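Keeping a White Desk White

May 30, 2019
By Elmarie Visser
Filed under: Home office, Surfaces

White desktops show everything. A mark that would disappear on a dark surface stands out from across the room, and most of the damage I see comes from cleaning too hard with the wrong product. These are the methods I use at home and at the shared office where I rent a desk.

Everyday wipe-down

Start dry. Go over the surface with a soft cloth before any liquid touches it, so that grit and crumbs are not dragged around in circles. Then mix two or three drops of dish soap into a bowl of warm water, wring the cloth until it no longer drips, and wipe in straight lines from the back edge to the front. Finish with a clean dry cloth. Twice a week is enough for a desk that one person uses.

Skip the powdered cleansers and the green side of the kitchen sponge. They leave fine scratches, and the scratches hold dirt.

Ink and marker

Ballpoint comes off with rubbing alcohol on a cotton pad. Press, hold for a few seconds, lift, and turn the pad to a clean side. Rubbing spreads the ink into a gray patch that takes longer to remove than the original line.

Permanent marker often comes up if you draw over it with a dry-erase marker and wipe while it is still wet. Try this on the underside of the desk first. On painted wood I would leave both alcohol and markers alone and stick with soap.

Coffee rings

A fresh ring needs only a damp cloth. For an old one, make a paste of baking soda and water, about as thick as toothpaste, and leave it on the stain for 3 minutes. Wipe it off without scrubbing and rinse the spot. Tea is harder to shift than coffee and may need a second round.

I have also tried the Disia stain pen. It worked on tea and did nothing at all for a turmeric spot, which finally faded after a few weeks next to a sunny window.

Sticky residue

Tape and price labels leave a film that collects lint. Warm it with a hair dryer on the low setting, then roll it off with your thumb. What is left will usually come away with a drop of cooking oil on a paper towel. Wash the oil off with soapy water afterward or you will have a dull patch.

Yellowing

Some yellowing is smoke or kitchen grease and will wash off. If soap makes no difference after two tries, the color is in the surface itself and cleaning will not bring it back. A desk pad is the cheap answer. I paid 80 for mine at Tshabalala Office Supply in a larger size than I needed, and the smaller one would have been fine.

Clips, panels and cable holes

Anything clamped to a desk traps dust underneath. Take clip-on panels off every couple of months, wipe where the clips sat, and move them over slightly when you put them back so they don't wear the same spots. Fabric panels can be vacuumed with the brush attachment. For cable holes, wrap a damp cloth around the handle of a wooden spoon and turn it inside the opening.
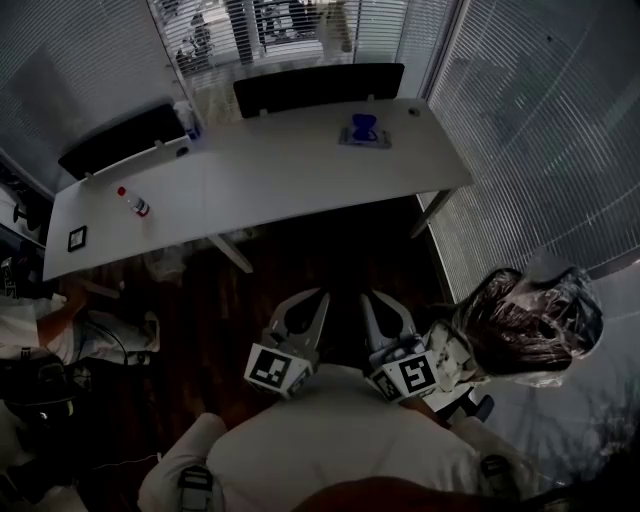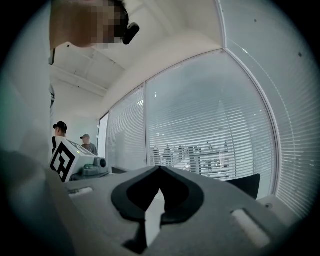
Drinks at the desk

Keep the cap on a bottle whenever you are not drinking from it, and set it well back from the keyboard. A wide-bottomed mug is safer than a tall glass. If something does spill, lift the electronics first, then blot from the outside of the puddle toward the middle. Check the underside of the front edge as well. Liquid runs under there and dries into a brown line that you only find with your sleeve.

What I keep in the drawer

Two microfiber cloths, a 200 ml spray bottle of soapy water, cotton pads and a small bottle of rubbing alcohol. Mix the soapy water fresh each week. The Iludton cloths have lasted longest for me, washed without fabric softener, which coats the fibers and makes them smear.

Next month: getting candle wax out of a tablecloth, and what to do with a cutting board that smells of onion.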